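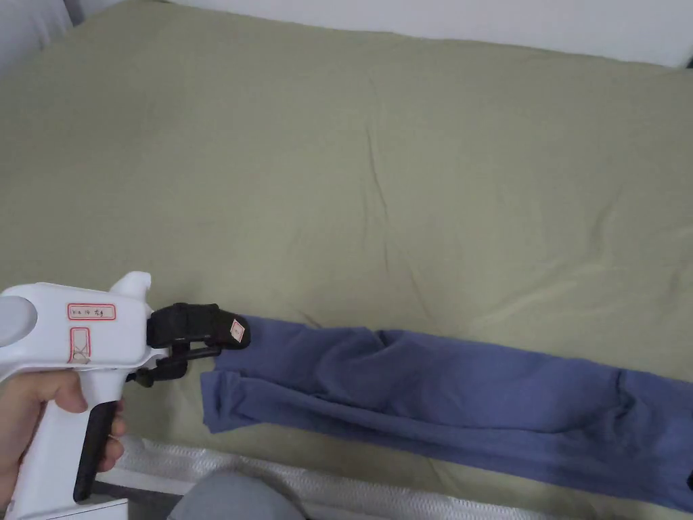
Melaniia Ostapchuk
Textiles and laundry editor

Folding on the bed: trousers and thin cloth

Most folding guides assume a table. Many households do the job on the bed, where the surface gives under the hand and the sheet moves with the garment. This gallery covers two items handled that way, with notes on each. The bed has a plain green sheet. A patterned cover makes it harder to see whether an edge is straight.

1. Blue trousers, folded lengthwise
Both legs are stacked and the trousers lie flat across the sheet. For a soft knit this is the fold that decides all the others. Match the inside leg seams first, then the hems, and leave the waistband until last. Knit fabric stretches if it is dragged, so lift the end and set it down again to correct it. From this position two further folds give a bundle that stands up in a drawer. The Skandau drawer insert used in our storage pages has slots 7 cm wide, and a pair in light knit fits one slot. Heavier cloth needs the Wurkeck size, or one fold fewer.

Smooth from the waistband towards the hems with a flat palm. Air trapped between the legs shows up later as a ridge at the second fold. 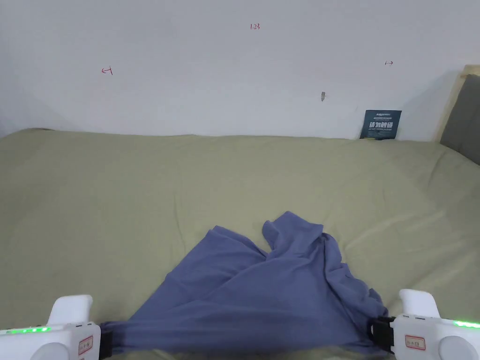
Words and notes: Melaniia Ostapchuk
Page checked by Mawar Latuheru

2. Thin blue-grey cloth, held by two corners
The lower edge is stretched between its corners while the rest is still bunched towards the middle of the bed. Thin fabric is best opened from one edge in this way. Keep tension along that edge, raise it slightly and draw it back, and most of the bunching will follow. Any twist left in the centre has to be opened separately - pulling harder on the corners only sets the creases.

Once flat, fold side to side, then in thirds from the bottom. On a mattress the last third tends to slide, so hold the lower layers with the free hand.

Storage: a drawer 600 mm wide takes 6 folded tops in one row without crushing. Dimensions for the Demchenko and Andine drawers are listed on the storage page, updated in January.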